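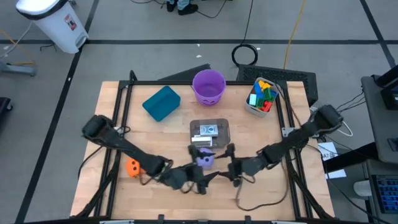
Lukden: two-arm sorting set

Lukden contains 2266 episodes of sorting small objects with two arms, recorded by teleoperation at 11 table layouts. We use it to study how much a policy gains when failed tries stay in the training data.

Result: with failures kept and labeled, the policy finished 89 of 200 test trials. The number is modest — we did not tune for it.

Known problem: in layouts recorded on Monday the left wrist camera has a small delay.

Contact: Noémi Szekeres, Jairo Zapata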